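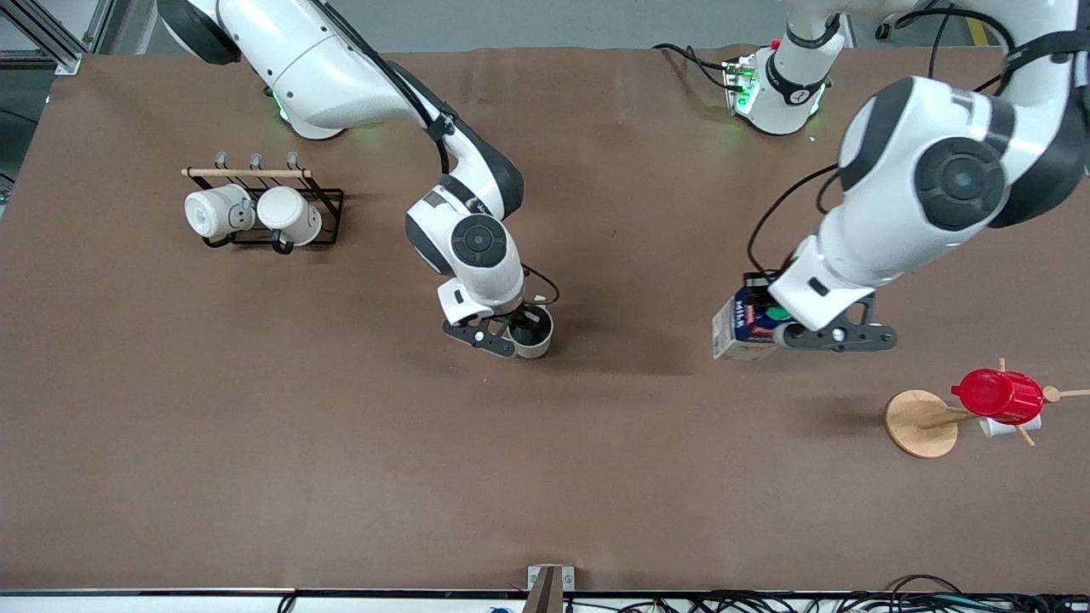

*Le poste à deux bras de Draton, avec une brique de lait et un gobelet dans les pinces.*

**Draton suspend les essais de son poste à deux bras après un serrage excessif**

17/06/2026. Draton a interrompu les essais de manipulation menés sur son poste à deux bras, à la suite d'un défaut de commande de pince. Lors d'un cycle de versement, la pince gauche a continué à serrer une brique de lait après la consigne d'arrêt. L'emballage s'est ouvert et le liquide a atteint un connecteur en bord de table. Personne n'a été blessé.

L'arrêt d'urgence a été déclenché par l'opérateur au bout de 6 secondes. L'arrêt automatique, qui aurait dû intervenir dès le dépassement du seuil d'effort, n'a pas fonctionné. Selon l'entreprise, le seuil avait été remis à 100 % de la force disponible par une mise à jour du contrôleur, alors que les essais sur emballages souples sont limités à 20 %.

Fitell, qui fournit le logiciel de commande, a reconnu que le réglage n'était pas conservé au redémarrage. Un correctif est en cours de validation. Les 19 cycles effectués depuis la mise à jour vont être réexaminés et les câbles de la zone touchée seront remplacés.

Le bureau de contrôle Coltuda doit vérifier la chaîne d'arrêt avant toute remise en service. Draton n'a pas communiqué de date de reprise. La démonstration publique prévue en décembre est maintenue.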